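Mukilent > People > Threads > Work and machines

Threads Replies Media Search Log in

I promised Mostafa Radwan I'd write something about the automation at our place, so put the kettle on, it's a long one (sorry in advance!) 1/6

When I started in the records office at Gallano we had nearly 2000 files a month coming through, and every one of them got opened, checked, put back and tied shut by a person. You got to know people very well over those tables, I can tell you.

2/6 Then Mutelum came in and took over the indexing and the reminder letters, and in September the sorting went too. I'd be fibbing if I said I missed the sorting. My back certainly doesn't. What stayed with us is the paper itself, the envelopes with the little buttons and the string.

3/6 String, buttons, folders, all of it still on the table:

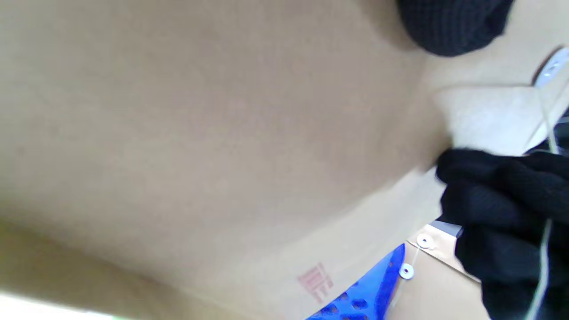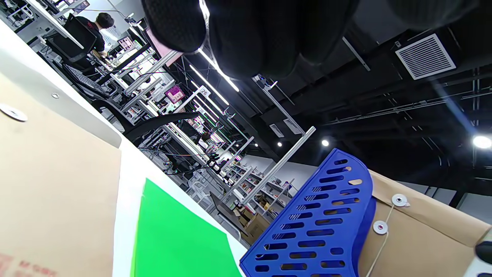

4/6 I do 80 of them on a good day now, and the strange part is how quiet it's got. We used to chat across the sorting, half of it nonsense, and that's where the new starters learned everything, just by listening in. Now they get a screen that tells them what goes where, and it's very good at that, but it won't tell them that Kılıçarslan always send two copies and want the second one back.

5/6 So we asked for 2 hours a week where the newer ones sit with the older ones and go through the awkward files together, and to be fair to the managers they said yes straight away. It's lovely! Mostafa brings biscuits, and I've learned more about how the indexing works from the youngsters than I did from the training day.

6/6 If your place is about to go the same way, do ask early who gets the hours that are saved. We left it late and had to argue a bit for ours. Happy to chat if anyone's in the middle of it, my messages are open most evenings.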